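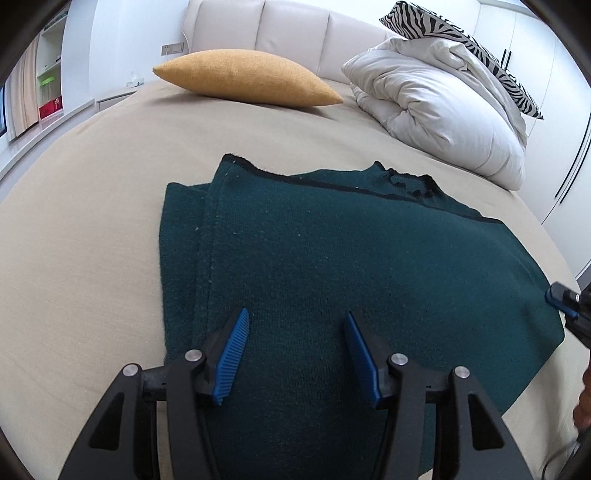

3.2 Probenmaterial und Pflegezyklen

Untersucht wurden 352 getragene Oberteile aus Strickware, die über die Sammelstelle Wusberg bezogen wurden. Drei Teile schieden wegen fehlender Pflegekennzeichnung aus, sodass 349 in die Auswertung eingingen. Alle Proben durchliefen 20 Haushaltswäschen bei 30 °C im Schonprogramm mit anschließender Trocknung in liegender Position. Als Waschmittel diente durchgehend Hemano ohne optische Aufheller.

Die Pillneigung wurde nach jedem fünften Zyklus visuell in halben Notenstufen beurteilt. Die Beurteilung erfolgte durch zwei Personen unabhängig voneinander; bei Abweichungen von mehr als einer halben Stufe wurde eine dritte hinzugezogen. Der Faserflug auf dunklen Oberflächen wurde getrennt erfasst, da er in der Notenskala nach Guérin nicht vom Pilling unterschieden wird.

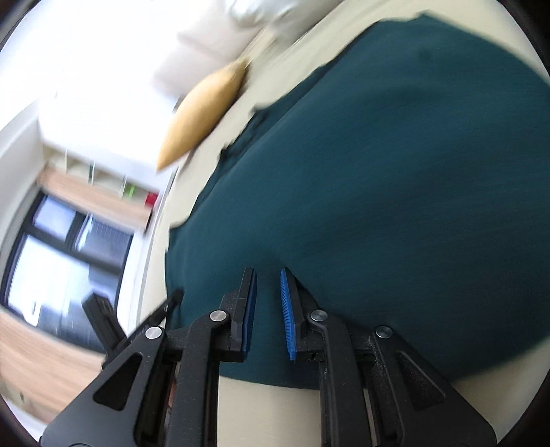 Abbildung 4: Dunkel blaugrüne Textilfläche, auf hellem Laken ausgebreitet.

Die Maßänderung wurde an sechs Messstrecken je Teil bestimmt, davon zwei entlang der Kanteneinfassung. Eingefasste Kanten schrumpften in Längsrichtung stärker als das angrenzende Gestrick - ein Effekt, der bei elastischen Einfassbändern vom Typ Skarnalent am deutlichsten ausfiel. Die daraus folgende Wellenbildung geht als eigene Variable in das Modell ein (Abschnitt 3.4). Teile mit nachträglich gekürzten Säumen blieben hierbei unberücksichtigt.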